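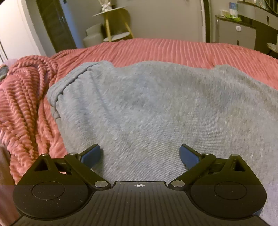
Start with the mill, not with me. Damgaard Knitting, Brastville, down on the river side, brick, gone now except the wall by the bus lot. Ask who had family there. Wait for hands, don't rush this. Then go to the sweaters, get people thinking about what a plain knit is. Heather gray, like the one spread on the pink blanket, is the color everybody asks about, and it's a good way in: heather isn't one color, it's light and dark fiber mixed before spinning. The dye room hated it. Explain why in a minute (batch matching). Then back to the river.

WATER FIRST

Why Brastville and not Travville. Travville had the railroad, had the bank, had the nicer everything. But Brastville had soft water. Soap works in soft water. You can't scour wool in Travville water without it coming out sticky. Old Svend Zoëga supposedly tested this by washing his own socks in both towns. Say "supposedly." Family story, I have it from two grandchildren and they don't agree on which socks.

Don't get stuck on water chemistry. Last time lost the back row.

THE BUILDING

Three floors. Wool comes in at the bottom, washed and dried. Carding and spinning in the middle. Knitting at the top for the light, windows on both long sides. Finished pieces came back down in a chute, kids of workers rode it, at least one broken arm.

Noise. Read the bit from the letter here: "I hear it in my teeth after supper." Pause. People like that one.

Heat too. Windows on top floor nailed shut becuase drafts made the yarn break. In August girls fainted. Don't soften this.

THE WAGE BOOK

This is the heart of the talk, leave time.

Found in a filing drawer at the feed store, of all places, under seed catalogs. 146 pages, missing the back cover. Names down the left, pay across. 1,758 entries once I'd gone through it all, took me most of a winter, wife was very patient.

What's in it:
Piece rates. Paid by the sleeve. By the SLEEVE. Bodies paid separate and at a different table.
Fines. Late, talking, oil on the goods. Oil is the big one and it wasn't usually their fault, the machines dripped.
Same handwriting start to finish = Kolbrún Ladefoged, the bookkeeper. More on her next.
Women paid less for same sleeve. Two columns, she ruled the line between them herself.

Hold up photocopy. Pass it around, ask for it BACK this time.

KOLBRÚN

Came to Brastville to teach school, school had no place for her, took the mill job for one season and stayed till it shut. Never signed anything. Only reason we know it's her is a grocery list stuck between two pages, same hooked g. List says lard, thread, lamp oil, "something for Mama."

The penciled notes in the margin are the best thing in the book. Next to a fine for talking: "they were singing." Next to another: "baby sick, did not enter." So she's leaving fines out. Quietly. I count six of those. Could be more she just didn't note down, we can't know, say so.

Question that always comes up: did Zoëga know? My guess is yes. He checked totals. He wasn't stupid. But a guess.

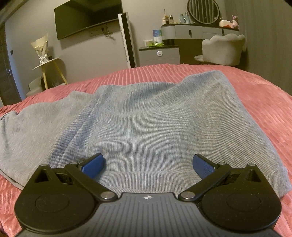

OK so batch matching, I promised. Every lot of heather came out a hair different. Sleeve from one lot, body from another, looks fine under the mill lamps, then customer takes it out in the daylight and one arm is darker. Stores sent them back by the crate. Zoëga's fix: tie a knotted string to every lot, number of knots = lot, string stays on until seaming. Simple. Worked until somebody cut the strings off early to save a minute, see fines page.

The seconds, meaning the mismatched ones, got sold off the loading dock in November. Whole town wore them. There is a school picture where you can pick it out, kid in second row, left sleeve. Get the laugh, move on.

BONDENT

Bondent was the competitor downriver. Newer frames, cheaper yarn, salesman with a car. They didn't make a better sweater. They made one that cost less and came in a box with tissue paper. Stores loved the box.

Zoëga wouldn't do boxes. There's a line in the minutes, "we do not sell paper." Good line, bad decision. He had the orders dropping right there in front of him in Kolbrún's book, she had started underlining them.

Careful here, there's usually a Bondent family or two in the room. They were decent employers by most accounts, better heat, shorter day. Say that. Mean it.

CLOSING DOWN

Not a fire, people always think fire. Fire was the box factory. Mill just ran out of orders, went to half days, then spinning stopped and they knit up bought yarn for a while, then the top floor went dark. Last page of the wage book is only knitters' names and no fines at all. She might have stopped entering them, or nobody upstairs cared any more.

Machines sold for scrap. One flat frame is in the county storage building, rusted, needles gone. I'd like to see it moved someplace dry, have asked, still asking.

WHAT I WANT FROM THEM (don't forget this again!!)

Sweaters. Labels especially, even just the label. The early Damgaard label is woven, the late one's printed and washes out, so a blank one with stitch holes at the neck is worth a look too.
Pay slips, letters, lunch pails, I'll take a photo and give it back same day.
Names. I have the book on the side table, if your grandmother's in it I'll show you the line.
The back cover. It's somewhere.

If somebody brings a sweater up: look at side seams first, then inside the cuff. Do not say "worth money." It's not. Do not date it on the spot, I did that once in Travville and was wrong in front of everyone.

CARE QUESTIONS, there's always one

Cool water, not much soap, don't wring. Dry flat on a towel. Never on a hanger, shoulders go. Moths: freeze it in a bag, thaw, freeze again. Cedar smells nice, wouldn't bet a sweater on it.

Thank the church for the chairs. Mention book table. Sign-up sheet, bring a pen that works.

Notes last fixed up August 15, 2021. Chute story got cut for time then put back in, check it isn't in twice.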